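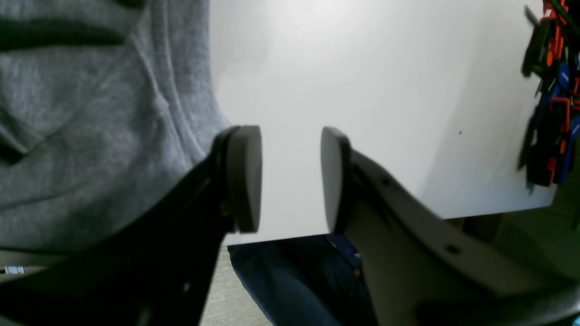
New grasping result from our little corner of the lab, and I'm pleased enough with it to bore you all for a few posts. We've been teaching the arm to pick up small flat things using only the view from its own wrist, with no overhead camera at all. Everything the policy gets to see comes from that spot, so the two fingers take up a massive chunk of every picture, and the bit it has to care about is the gap between those round grey pads. The orange, blue and black plastic pieces up in the corner are tiny by comparison!

2/ The question was pretty simple. If you only have the wrist view, does it help to let the model look back at what it saw a moment ago? Small flat stuff vanishes behind the fingers just as you're closing on it, so by the time you need to see it most, you can't.

3/ First version (we called it Major, don't ask) got the current frame and nothing else. Lovely on the approach, hopeless in the last couple of centimetres. It would get right over the piece, lose sight of it and sort of dither. I have hours of dithering on disk if anyone wants it.

4/ Second version is Jisance. Same arm, same demos, same training time, but it also gets 8 earlier frames, spaced out so they reach back to before the fingers cover the piece. Bernardo Seixas wrote the sampling bit and it's about a page of code. I'd been planning something far more complicated since December, so thanks for that Bernardo.

5/ Numbers! 90 trials each, pieces scattered by hand, same person scattering for both. Jisance picked up the right piece in 84 of them. Major managed 8. Yes, I checked that twice, and then Elmarie Tshabalala checked it again with the labels hidden.

6/ Before anyone gets carried away: one arm, one kind of gripper, one sort of object. When we swapped in the thinner pieces from the Prullateck kit we only ran a handful of goes and it was noticeably worse. I'm not putting a figure on that until we've done it properly.

7/ Someone at Trellmont asked if you could just tilt the camera so the fingers cover less. We tried. You see more of the table and less of the pads, and then it gets vague about when to close. I'd love to see somebody do a proper sweep of camera angles though, please steal this idea.

8/ Oh, and the demos: around 80 of them, all done by hand, mostly by me and Elmarie taking turns. My shoulder has opinions. The dull ones where you go slowly and pause before closing seem to be worth more than the slick ones, but that's a hunch and it isn't in the write-up.

9/ Draft went round the group on 15/05/2018 and I'm still fixing the plots. Shout if you want a copy, especially if you work with wrist cameras and think we've missed something obvious. Next on my list is shuffling the older frames to see if the order matters at all. Elmarie says it won't, I've got a coffee riding on it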